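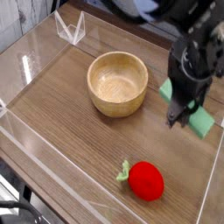 Comments and Corrections

How do I comment on an opinion column?
Sign in with a Tadau account and use the box under the column. Comments are limited to 2,000 characters, including spaces. Climate and energy columns close to new comments after seven days.

Why was my comment held?
Comments containing links are held for a moderator. So are comments naming a private individual. Held comments are not edited; they are published or declined whole.

Can I dispute a figure in a column?
Yes. Use the corrections form and give the column title, the sentence and your source. Temperature and emissions figures are checked by Hajnalka Szabó. Disagreement with the writer's view is handled as a letter.

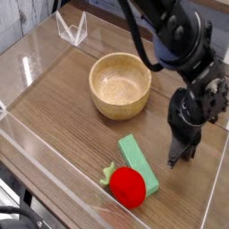 Letters and Guest Columns

How long can a letter be?
Up to 300 words. Guest columns run between 612 and 826 words, headline excluded.

Who selects them?
Rhydian Ifans reads letters. Nisreen Awwad reads guest columns.

Do you publish letters from broadcasters or public figures?
Yes, under the same limits. Any paid interest in the subject must be declared.

Page last revised: Mar 27, 2022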